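Keep the big table

Opinion
By Yurii Dovhaniuk
2025-02-20

The town of Bresberg is getting rid of its library tables. The plan, approved in the fall and due to be finished by June, replaces the long tables in the main reading room with 24 single desks, each with a lamp, an outlet and a low screen on three sides. The council says people asked for privacy. I believe that some of them did. I still think the plan is a mistake, and I would like to see at least part of it stopped while there is time.

I have used that room for most of my adult life. I studied for my surveyor's license there, and later I did my taxes there every spring, when our apartment on Fedoruk Street was too full of children to spread out a single sheet of paper. What I needed from the library in those years was a flat surface bigger than anything I had at home. The books came second.

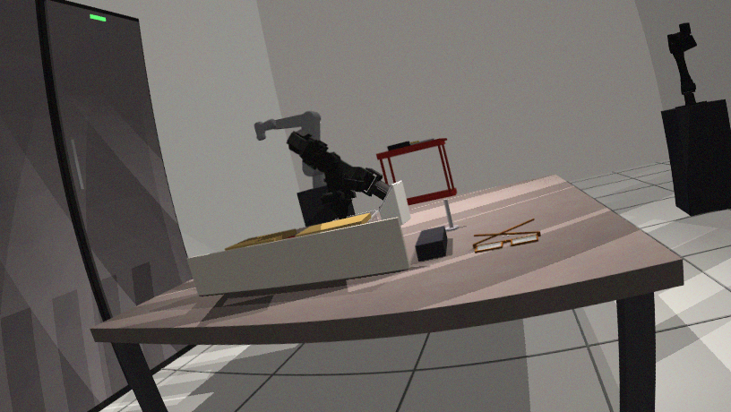
A desk is sized for one person doing one thing, and these days that thing is assumed to be a laptop. Plenty of work does not fit on a laptop. People bring maps, sewing patterns, family papers, seed catalogs, the parts of a model ship. A table takes all of it and leaves room for a neighbor. You can set a long, open, off-white box at the left end, as on the wooden table here, and still have somewhere to work beside it. Put the same box on one of the new desks and you would be holding your notebook in your lap.

The other argument for big tables is harder to put into a budget. When people share a table they have to deal with each other a little. They move a coat, they lend a pencil, they ask if the seat is taken. I learned to read old land records because a retired clerk sitting across from me at the library in Brilon got tired of watching me do it wrong. We never became friends. She showed me what the abbreviations meant and went back to her newspaper. That would not have happened through a screen.

I know the complaints. Tables are noisy, and one person with a cold or a phone call can spoil the afternoon for everybody. Some people take up more than their share. Women I have talked to say that a closed desk keeps strangers from starting conversations they don't want, and I take that seriously. But a library can have both kinds of seat. Zerholm kept its tables on the ground floor and put single desks upstairs, and people sort themselves out according to what they came to do. 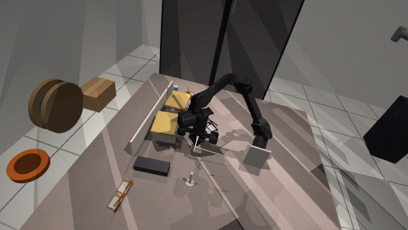
Cost is the reason the council gives for not doing the same. Each new desk is priced at 605 dollars installed, and the order is cheaper if it covers the whole room. The old tables need refinishing, which has been put off for years. I would answer that sanding and varnish are not expensive, and that a table which has stood up to roughly 100 years of elbows will probably outlast anything that comes flat in a carton.

My request is small. Keep 2 of the long tables, the ones nearest the north windows, and order fewer desks. Put up a sign saying that talking quietly is allowed there. If they sit unused for a year, sell them, and I will stop writing about it.

The council takes written comments at the town office until the end of the month. Mine is already in.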